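Munura Benchtop Support > Grippers > Ticket: small soft props roll out of fingers on pick

Opened by: Polyxeni Stefanou, Bretenport
Status: Resolved, left open for comments
Kit: Gavalas arm (2022 model), Munura two-finger gripper, Stunulance controller, overhead camera

Original report

Hello all. We're trying out the Munura fingers against the stock Gavalas ones on our play-kitchen bench, and I'm having a lovely time with it apart from one thing. Long thin items twist in the Munura fingers as soon as the arm lifts. Round fruit is fine. The bottle is fine, which surprised me given how heavy it is next to everything else. But anything narrow swings round until it points at the floor, and about a third of the time it goes.

The stock fingers don't do this. They do drop the strawberry, though, so I'm not ready to go back to them!

Settings at the time: closing force on the Stunulance default, closing speed 200, pads as supplied, pick height taken from the overhead camera.

Tried so far

1. Cleaned the pads with a damp cloth and let them dry. No change.
2. Swapped left and right pads. No change, but I found a nick in one and have put it aside.
3. Closing speed down from 200 to half that. Slightly better on the first pick, then back to the same.
4. More closing force. Holds the thin things nicely and squashes the soft ones, so that's out.

Reply from Lambros Raptis, Munura support

Thanks for such a clear list, it saves us both a morning. Twisting on lift with a good pad nearly always means the fingers are meeting the item away from its middle. Could you check two things for me? First, where the tips are when they close, compared with where the camera thinks they are. Second, whether the cable has enough slack at the wrist. On the Gavalas the cable can tug the last joint round a few degrees when it reaches far out, and you won't see it on the screen because the controller reports the angle it asked for.

Update from Polyxeni

Right, I've had a proper go at this. I ran the same pick 800 times across two afternoons (in batches, with tea) and kept the layout loose, things moved about between batches so the arm couldn't get lucky with one spot.

The cable was part of it. I had it clipped close to the forearm because it looked tidy. I took off the clip nearest the wrist and let it hang in a wide loop, and the twist on far reaches went straight away. Near reaches were still bad.

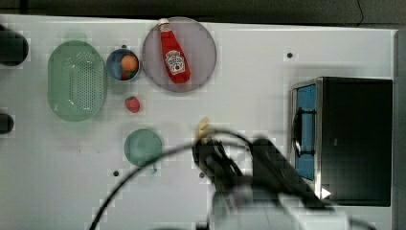 So then I went after the tip position, and it was out by 3 mm, always in the same direction, towards the base. On an orange you'd never notice. On something the width of a finger it's the difference between a good hold and pinching one edge. I'd measured the tool length with the old fingers on and never put the new number in. My own fault entirely, and I'm quite cross with myself, but what a difference once it was fixed!

Numbers after both changes: almost no twisting on anything narrow, and the soft items come up unmarked at the default force. I put the closing speed back to 200 as well, and it made no odds.

Side by side, for anyone choosing between the two sets:

Stock Gavalas fingers: quick to fit, very forgiving on long items, poor on small round ones. The hard tips skid on anything shiny.
Munura fingers: much better grip on small fruit and on the bottle, kinder to soft things, fussier about tool length. Pads mark easily, so keep a spare pair.

I'm keeping the Munura set on. I'd like to try the camera lower down next, as tall items still throw the height reading a bit.

Reply from Lambros Raptis

Very pleased to hear it. I've asked for the tool length step to be moved up to page one of the fitting sheet, where it should have been. For the camera, change the height first and recalibrate before you touch anything on the Stunulance side, otherwise you'll be correcting the same error twice. Marking this as resolved. Do post your results when you have them.

Comments

benchfox: Same fault here, same cause. Unclipped the cable at the wrist and half my drops vanished. Does the loop ever catch on things when the arm swings back?

Polyxeni Stefanou: It did brush a cup once. I shortened the loop by a hand's width and it's behaved since.

m_tilly: Is the nicked pad covered, or do I need to buy a pair?

Lambros Raptis: If it came nicked in the packet, send us a photo and we'll post a pair out. Wear from use isn't covered, sorry.

oddjoint: Would love to see the same comparison with wet items. Mine go everywhere.

Contact support | © Munura | Back to top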